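Filia Hand Comparison – progress report to the Fothergill Fund
Prepared by Maureen Bellamy

Dear Colin,

Thank you for your patience over the summer, and for the kind note you sent after our last call. I'm glad to say we have a good deal more to tell you this time.

As you'll remember, the grant lets us compare the Mendik two-finger gripper with a five-fingered hand on small household and desk items. The gripper half is finished. Jae-hoon logged 900 grasps with it and succeeded on 82 percent, which pleased us all, though flat things lying on a soft surface gave it trouble from first to last. Kumudini has since moved the controller settings over to the hands, and that took longer than we had planned – the wrist cables needed rerouting twice before she was happy with the slack.

Spending to date on spare fingers and cabling comes to $3,314, which is inside the budget line you approved.

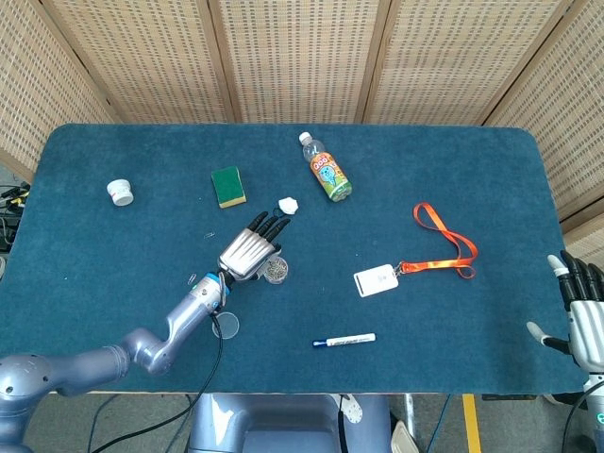 Mullholm, Monday, August 26, 2019

Hand trials are now going on at the felt-covered table, with the paper clips in their clear round container, the sponge, the marker and the lanyard with its card holder all in the object set. Paper clips are the item I'm most curious about, and Manaia has asked for extra runs on them before we settle the scoring.

We have three questions still open, all to do with how to count a partial grasp, and I would love your thoughts on them when you have a quiet hour. The full comparison should reach you in December.

With warm thanks from all of us,
Maureen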